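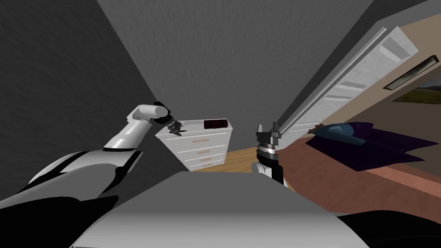 How to Fix a Dresser Drawer That Sticks, Sags or Will Not Close

Most drawer problems in bedroom furniture come from one of four places: the runners, the drawer bottom, the corner joints, or a carcass that is out of square. This page covers how to find which one applies and how to repair it with hand tools. It applies to wood-on-wood runners and to side-mounted metal slides. Undermount soft-close slides are covered on a separate page.

Tools and materials
Tape measure
Small square
Screwdrivers, Phillips and flat
Sandpaper, 100 and 180 grit
Wood glue
Two bar clamps long enough to span the drawer
Paraffin wax or a plain white candle
Pencil
Thin cardboard for shims

Step 1. Empty and label
Take everything out of the dresser, including the drawers that work. Turn each drawer over and pencil its position on the underside, counting from the top left. Drawers that look identical are often fitted to one opening only, and swapping two of them can cause the same symptoms you are trying to cure.

Step 2. Check the carcass
With the drawers out, measure each opening corner to corner in both directions. If the two diagonals differ by more than 2 mm, the carcass is racked. Check the floor first. A dresser standing half on a rug will twist enough to bind the lower drawers. Shim the low foot until the diagonals match, then refit the drawers and test before doing anything else.

If shimming has no effect, look at the back panel. On flat-pack furniture the back holds the whole unit square. The older Clullside four-drawer units have a back that slides into a groove and is pinned only at the bottom edge. Pull the pins, square the carcass with a clamp across the long diagonal, and re-pin along all four sides.

Step 3. Check the drawer box
Set the drawer on a flat surface and press on opposite corners. Rocking means the box is twisted. Open joints will show as a dark line at the corner, usually at the front where the pull puts load on them.

To reglue an open joint:
Work the joint apart by hand. Do not use a hammer directly on the wood.
Scrape off the old glue. New glue does not bond to old glue.
Apply a thin coat to both faces.
Clamp, then check the diagonals of the box before the glue grabs.
Wipe off squeeze-out with a damp rag and leave clamped overnight.

Dovetailed boxes need clamps in one direction only. Boxes with rabbeted and nailed corners need both.

Step 4. Flatten a sagging bottom
A thin bottom panel bows under load and drags on the rail below. Slide the panel out from the back. On most drawers it is held by one or two small nails or screws into the rear board. If the panel is bowed but sound, flip it over and slide it back in. If it has split or pulled out of the groove, cut a replacement from 5 mm plywood, provided the groove will take it. Hekodton drawers use a narrower groove, so rabbet the edges of the new panel to fit.

Do not glue a solid wood bottom into its groove. It has to move with the seasons.

Step 5. Service the runners
Wood runners: Look for shiny spots, which mark where the parts rub. Sand these with 100 grit on a flat block, a few strokes at a time, then finish with 180. Test the fit after each pass. When the drawer moves freely, rub wax along the runner and the bottom edge of the drawer side. Do not use spray oil, as it swells the fibers and collects dust.

If a runner is worn into a groove, turn it over if it is screwed on. If it is glued, plane out the worn section and glue in a hardwood strip.

Metal slides: Vacuum the track and wipe it with a dry cloth. Tighten every screw. Stripped holes can be filled with glued matchsticks or toothpicks and redrilled once dry. Both slides must be parallel and set back the same distance from the front edge. A cardboard shim behind the slide will correct a small gap.

Step 6. Refit and align
Install the bottom drawer first and work up. Check the gap around each front. Fronts held on by two screws through the box usually have enough play to shift slightly; loosen, adjust, retighten.

Seasonal sticking
Drawers that bind only in humid weather should not be sanded at the peak of the season, or they will be loose by November. Wax them and wait. If the problem returns every summer, seal the bare wood of the drawer sides with one thin coat of shellac, leaving the running surfaces bare and waxed.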